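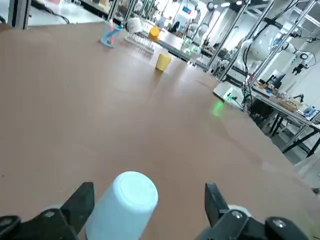
July, cell 4, afternoon. Cup task, house rules rev.

Went through the handling rules with Andri before the next batch. The old sheet was written for the Abugri tote work and half of it doesn't apply to a tabletop. Notes on what we changed, so I can type it up later.

Start pose. Cup goes upside down, rim on the table. Jaws open and either side of the cup before the episode starts counting. If a finger is touching at the start, throw the episode out. Don't nudge the cup by hand once recording is on. Stop, reset, start again with a new number.

Speed. Limit stays where the Kerkesen sheet has it for anyone inside the posts. I wanted a separate limit for the last bit of the approach and Andri says one limit is easier to check. Left it at one. Two people signing off the same number is worth more to me than saving a few seconds a run.

Grip force. Thin plastic, so low setting, and write the setting in the log header each time. Last month 60 episodes had the field blank and we had to drop them from the Tilater set. They were probably fine. 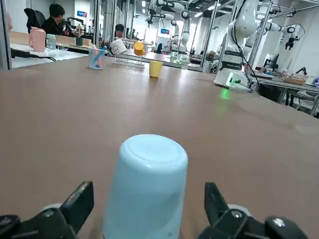 People. Anyone at a desk on the other side of the glass does not count as inside the cell, but they get told before the arm is enabled. Say it out loud and wait for an answer. A wave is not an answer. Adelino wants this in bold, so bold it is.

Other things on the table. The rack and the yellow pieces can stay where they are between episodes, they are part of the setup. Personal stuff goes elsewhere. Cables on side surfaces must not reach into the arm's travel, check by hand with the arm disabled.

Fasteners. Check the screws on the finger plates at the start of each shift and again every 1,000 cycles. Driver by hand only, no power tool. Initial the sheet. If one turns at all, note which side.

Stop test. Press the stop button once before the first episode, every shift, arm moving slowly. If it hasn't been tested it isn't there. Batch so far is at 376, all with a stop test logged except the first morning.

Open: who signs when only one of us is in. The Elladberg people let one person sign and a second countersign next day. I don't love it. Ask Adelino.

Also need a new label for the spare fingers box.

Comments

Andri Pfister
For the first morning, I did the stop test, just didn't log it. Mark it as not logged, don't backfill.

Adelino Marinho
Countersign next day is OK for recording. Not OK after a finger change, that needs two people there.

Andri Pfister
Fine with me. Is the cycle count per arm or per pair of fingers? I'd say fingers.

Adelino Marinho
Fingers.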